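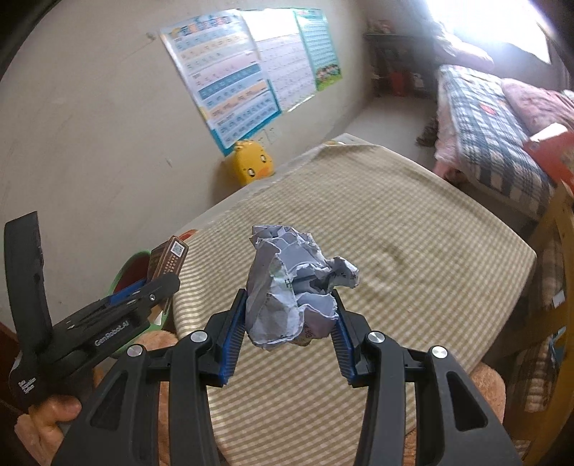 Crumpled paper held above a striped tablecloth.

Call for participants: language exchange households, Lultau program

Trarkico is recruiting host households and visiting learners for the next intake of the Lultau language exchange. Placements start in September. Applications were opened on January 14, 2020 and are handled in order of receipt.

Program format

A visiting learner stays with a host household for 2 weeks. The host speaks the target language at meals and for one hour of set conversation per day. In return, the learner gives one hour per day in his or her own language. No money passes between host and learner for lessons. Languages in this intake are English, Spanish, Romanian and Indonesian. Other pairs can be entered on the form but will be matched only if a counterpart applies.

Who can apply as a host

Applicants must be 21 or older and live full time at the address given. Couples and families apply on one form, and every adult in the household signs it. A separate bedroom with a door that closes is required. A sofa bed in a living room does not qualify. Households with pets are accepted, but the type of animal must be stated. Smoking indoors must also be stated.

Who can apply as a learner

Applicants must be 18 or older and able to hold a simple conversation in the target language. Complete beginners should apply to the Gemano evening course first. Learners arrange their own travel, visa and health insurance. Proof of insurance is due before the host's address is released.

Costs

Hosts receive a food allowance of 500 per placement, paid in euros by bank transfer after the learner leaves. Learners pay a deposit of the same amount, returned in full if the stay is completed. Cancellations made after a match is confirmed forfeit the deposit unless a doctor's note is supplied.

How to apply

Request form L-2 from the Flanagan office, by mail or in person. Attach a letter of no more than 2,000 characters, written in the target language without help from a translator or software. It should cover your work, daily schedule, food restrictions and reasons for applying. Spelling mistakes do not count against you; the letter is used to set your level.

Matching is done by Adi Pasaribu. Questions on payments and deposits go to Valentin Avram. Please put the form number in the subject line.

Incomplete forms are returned once for correction and then closed.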